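Cahier d'atelier – Mincombe, salle du fond
29 avril

Repris la mise au point des supports de suture pour les sessions de novembre. Nouhaila Abdel Rahman voulait qu'on tranche avant l'été entre les deux recettes de silicone, celle de Lungu et la nôtre, parce que la commande chez Clastar met longtemps à arriver et que le fond de stock ne suffira pas pour deux groupes.

Coulée du matin

Moule grand format, celui en contreplaqué verni. Démoulant passé au pinceau, laissé tirer pendant que je pesais. Couche profonde d'abord (la souple, teinte jaune pâle), puis la maille, puis le derme. J'ai mis la maille trop tôt la dernière fois et elle était descendue au fond dans un angle. Cette fois j'ai attendu que la surface colle au gant sans filer, et elle est restée à sa place partout.

Pigment : 3 gouttes de chair claire pour le derme, une pointe de rouge. La recette de Lungu en met davantage, mais à la lumière de la salle le résultat tire sur l'orange et les étudiants s'en plaignent sur les fiches. Je garde la nôtre pour la teinte.

Dureté : c'est là que Lungu est meilleur. Leur derme retient mieux le fil. Sur le nôtre, quand on serre le deuxième nœud, le point coupe la matière et remonte vers la berge. Mircea Tănase a refait l'essai de son côté avec du fil plus gros et obtient la même chose, donc le fil n'est pas en cause. Il propose de doubler la maille juste sous la surface. À essayer avant de changer de base, la nôtre coûte moins cher et nous en avons encore 18 kg.

Texture de surface : le tampon pris sur la feuille Bukwood donne un grain fin, assez régulier. Il faut poudrer avant de tamponner, pas après. Après, la poudre s'incruste dans les creux et fait des plaques grises qu'on n'enlève plus, même à l'alcool.

Rougeur autour des plaies

Le point sur lequel on discute depuis le début de l'année. Pour l'exercice de surveillance des plaies suturées, les élèves infirmiers doivent apprécier l'étendue d'une rougeur, et pas seulement compter les points. Si on la peint avec un bord net, ils la repèrent tout de suite et l'exercice ne sert à rien. Il faut un dégradé large, sans contour, qui prenne toute la zone des incisions.

Méthode retenue : pigment très dilué, éponge presque sèche, passages légers en partant du centre. Les berges se font ensuite, au pinceau fin, avec un rouge plus franc, et un rouge plus sombre là où la plaie bâille un peu. Ne pas inverser, sinon l'éponge ramasse le rouge des berges et l'étale. 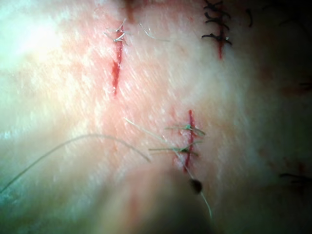
Points à revoir

Le dégradé tient, on peut le garder comme référence pour la série. Nouhaila voudrait une version plus discrète pour les débutants et une autre nettement plus marquée, avec un peu de gonflement. Pour le gonflement, il faudrait glisser une pastille sous le derme avant la coulée finale, à tester sur une chute.

Tenue du pigment au nettoyage : pas encore mesurée. L'ancienne série pâlissait après quelques passages à la lingette, surtout sur les bords. Mettre une chute de côté et la frotter à chaque fin de séance, noter quand ça commence à partir.

Éclairage : vérifier les rougeurs sous la lampe de soins et aussi lampe éteinte. Sous une lumière forte les teintes pâles disparaissent et on a tendance à surcharger en rouge pour compenser. Peindre avec la lumière du plafond seulement.

Essai double maille (idée de Mircea)

Coulé en fin d'après-midi dans le petit moule, avec les restes. Deux épaisseurs de maille, croisées en biais, la seconde tout près de la surface. Une bulle dans le coin côté évier, sans importance pour l'essai. Démoulage demain. Si le point tient au deuxième nœud, on reste sur notre base et on demande seulement du pigment à Clastar.

À faire
Racheter des éponges fines, il en reste une de propre.
Demander à Lungu leur temps de prise exact, la fiche donne une fourchette trop large.
Recopier les dosages sur la feuille plastifiée au-dessus de la balance, l'actuelle est illisible à partir de la ligne du derme.
Rendre le grand pied à coulisse à Mircea.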